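**Barkeo** is a tabletop benchmark for comparing robot grippers, wrist cameras and teleoperation controllers on tasks taken from drink preparation. It was developed at the Skestutberg laboratory by Sơn Lại and Nelly Rivadeneyra and is run on a pair of robot arms that share one work surface. The benchmark reports a completion rate, a task time and a fault code for each trial. It does not rank complete robot systems, and results obtained on different arms are not treated as comparable.

## Background

Barkeo grew out of an earlier Skestutberg procedure, Flimska, which used machined blocks and pegs. Grippers that scored well in Flimska often performed poorly on thin stems, shallow rims and slippery pieces. Rivadeneyra proposed replacing the blocks with bar items, keeping the Flimska scoring sheet and the taped table. The first release appeared in January and covered a single gripper. Later releases added the controller comparison and the camera comparison.

## Apparatus

The work surface is covered in brown material and divided into cells with blue tape. The tape serves as a visual reference for operators and as a coarse position check between trials. It is not used for calibration. A white mount stands at the table, and cabling, pendants and the recording computer are kept off the work surface.

Each arm carries a black gripper with two fingers. Images are taken from small cameras at the wrist and from a fixed camera with a wider view of the table. Operators drive the arms with a pair of handheld controllers while standing at the table. The arm's own teach pendants are used for homing and for clearing stops, and are not touched during a scored trial.
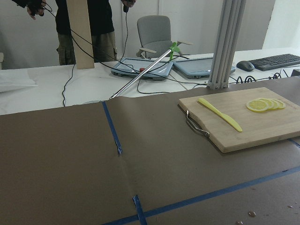 The controllers are cabled. A wireless pair was tested and dropped after Lorne Simard measured an added delay of 29 milliseconds between hand motion and arm motion, which operators noticed mainly in the final approach to an object. Cable drag is listed in the protocol as a known source of error, and operators are told to take up a fixed stance before the trial clock starts.

## Object set

The set is small and inexpensive. It includes a clear stemmed glass, a double-ended jigger, a cutting board with a wire handle, a yellow plastic knife, lemon slices, a pink bowl of clear pieces and a pink plate. Each item was chosen for a particular difficulty:

- The stemmed glass gives weak edges in camera images and has a narrow stem.
- The jigger has a reflective surface and a narrow waist, so it must be gripped without tipping.
- The knife lies low against the board and leaves little clearance for the fingertips.
- Lemon slices overlap and tend to move together.
- The clear pieces are hard to separate by sight, particularly from the wrist.

Start positions are given by cell, and orientation is left to the operator except for the knife, which may be set along or across the board.

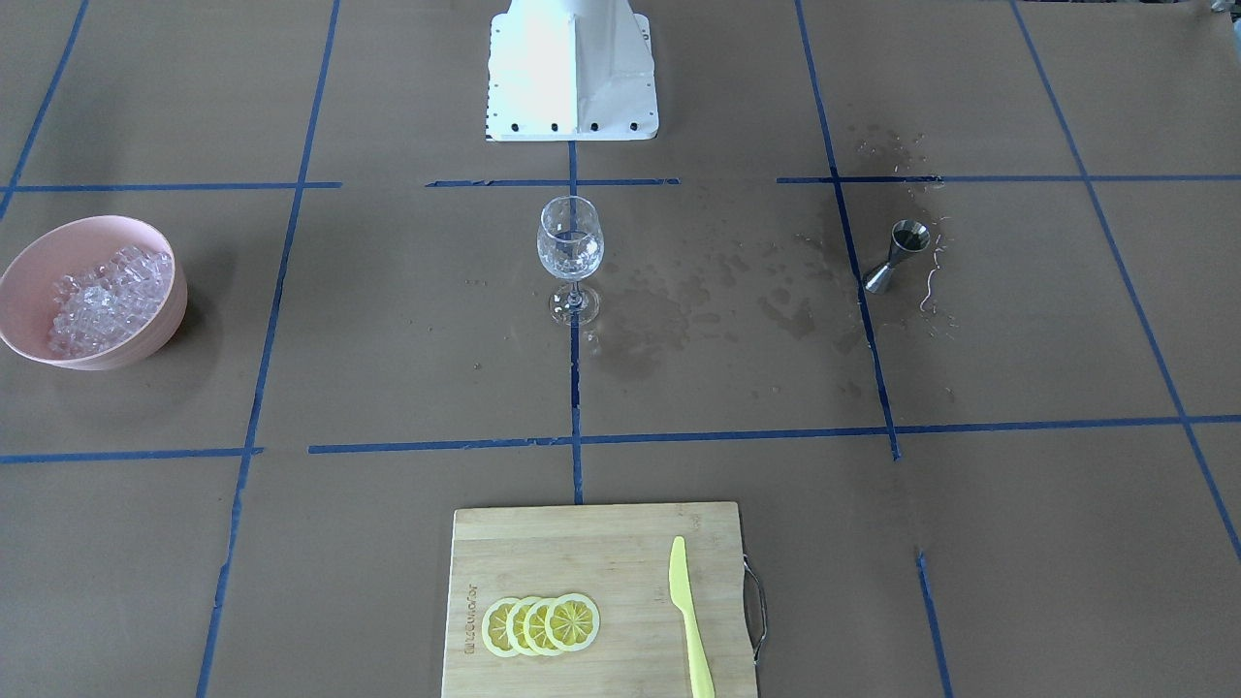 *Glass, jigger, bowl, and cutting board with lemon slices on the taped surface.*

## Tasks

The standard sequence has four tasks. In *transfer*, a clear piece is moved from the bowl to the glass. In *measure*, the jigger is lifted, tipped over the glass and set down upright. In *garnish*, one slice is taken from the board without displacing the others by more than a slice width. In *clear*, a plate or bowl is gripped by the rim and moved to a named cell.

The rim grip in *clear* separates gripper designs more sharply than the other tasks. A flat plate offers almost no height, and a finger pair that closes in a straight line can reach under the rim only if the pads are thin. Designs whose fingertips move in an arc touch the table before the pads meet. Liên Châu, who wrote the grading rules for this task, allows one contact between fingertip and table per attempt; a second contact ends the trial.
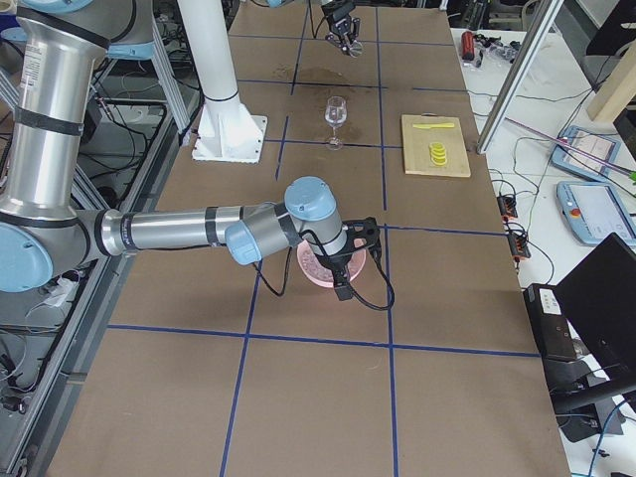
Two-arm variants use the same objects. One arm steadies an item while the other acts on it, and a trial is stopped if the wrists come closer together than the limit set in the controller. The glass may be steadied at the foot or the stem. Gripping it by the bowl is scored as a fault even when the task is completed.

## Camera comparison

The camera comparison repeats the single-arm tasks under three viewing conditions: wrist only, fixed only, and both. Operators work from a monitor with the table hidden from direct view. The wrist camera gives the better view at the moment of grasp but may lose the target during approach, when the bowl or board leaves the field of view. The fixed camera keeps the whole layout visible and gives poor depth cues near the arm.
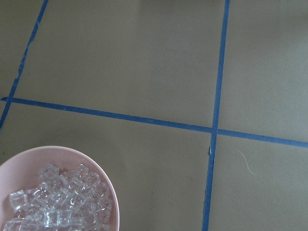 Depth error over the clear pieces is the largest single cause of failed transfers. Lợi Kiều tested a matte coating on the pieces and recorded fewer missed grasps, but the coating changed the friction and was left out of the standard set.

## Results

The published data set contains 3195 trials, of which 1955 were single-arm and the rest two-arm. The camera comparison accounts for 792 of the single-arm trials. Completion was highest for *measure* and lowest for *garnish*. Using both cameras improved completion on every task except *clear*, where the wrist view alone gave the same rate with a shorter median time.

Padded fingertips raised completion on the glass and lowered it on the knife. The **Lại score**, a weighted sum that counts fault-free trials twice, was introduced to combine such results in one figure. Châu and Simard have since recommended reporting per-task rates beside it, as two grippers with opposite strengths can receive equal scores.

## See also

- Flimska
- Teleoperation
- Parallel gripper
- Eye-in-hand camera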